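The cable is the first thing to look after

I have looked after the two-arm cell at Eltora, in Felldale, for six years now, and I want to defend an opinion which my colleagues find boring. I think that most of the time we call "repair" should be called "late cleaning and late tightening". We speak too much about motors and software, and too little about screws, cables and fingertips.

When I started, I believed a robot breaks like a car breaks, with a noise and a clear reason. Our cell does not behave so. It gets a little worse each week. The arm still moves, the gripper still closes, and everybody is content until one morning a plate slips. Then people open the laptop and search in the program for two hours. In my experience the program was usually innocent.

So my check begins at the cables. I move each arm slowly by hand through the positions it will use, and I watch the loop at the wrist. The loop must be slack at the far reach, and it must not touch the table at the low reach. These two wishes fight each other, and you have to find the length between them with patience. 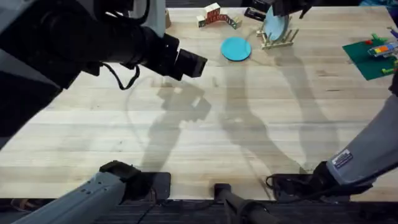
A supplier, Cowie, once advised us to tie everything flat against the arm, because it looks tidy. I did it, and I regret it. A tight cable pulls on its connector every time the wrist turns, and the connector is the part which costs you an afternoon. I prefer a loop that looks a bit ugly and lives long.

After the cables come the fingers. Many people think a finger is a simple piece, so they print it, screw it on and forget it. But the finger is the only part that is supposed to touch the work, and it takes all the punishment. I check the screws every 500 cycles with a short hand driver, never with the electric one. I clean the grooves with a dry brush. At 3000 cycles I change both fingers, also if only one looks worn. A new finger against an old one does not close in the middle, and the position you taught last month is then a small lie.
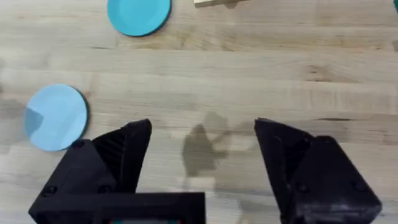 Open gripper seen from the wrist camera. The grooves and the screw heads are the places to check.

Some readers will say that this is too strict, and that a finger can work much longer. It is true. I had one pair which reached more than double. But I could not know this in advance, and I do not like to plan with luck.

My second complaint is about the table. In the cell log, which we keep in a paper notebook from Jimton, I counted 176 entries for last year where the word "gripper" was written as the cause. I read them again in September. A good part of them were really about the things on the table: an object moved during cleaning, or a plate put back in the wrong place. The gripper got the blame since it was the last one to touch.

For this reason I test a newly fitted pair of fingers with ordinary objects of different shapes. A test cube of metal is easy to hold and tells you almost nothing. A thin plate or a small spoon tells you quickly if the tips meet as they should.
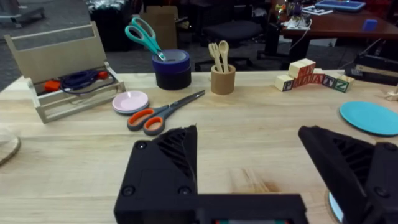
Wrist view of the table, with tape rolls, scissors, saucers, letter blocks and a cup with wooden utensils.

I know that a maintenance hour is difficult to defend when there is work waiting. My answer is to write the check into the plan as work, with its own line and its own time, before the first run of the morning. If it is a favour that somebody does when there is a free moment, it will not be done. At our cell it takes less than half an hour for both arms, and I would not give this half hour away for a faster controller.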